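Will the robot arms replace staff on the Serirthorpe refurbishing line?
No. Both shifts keep their present numbers. Two arms started in September and each bench still has a person in charge of it.

What changes for me?
Less lifting and reaching into cases. You check, test and sign off — the arm does the repeat work.

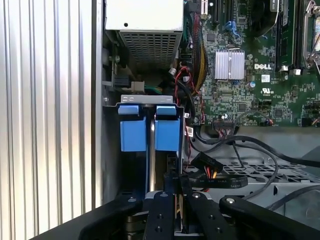 Inside a Dell tower, with the blue drive handles at the centre.

Can I stop an arm?
Yes, at any time. You don't need to ask a supervisor first.

Who do I ring about training?
Extension 311.

Last updated: 22 October 2024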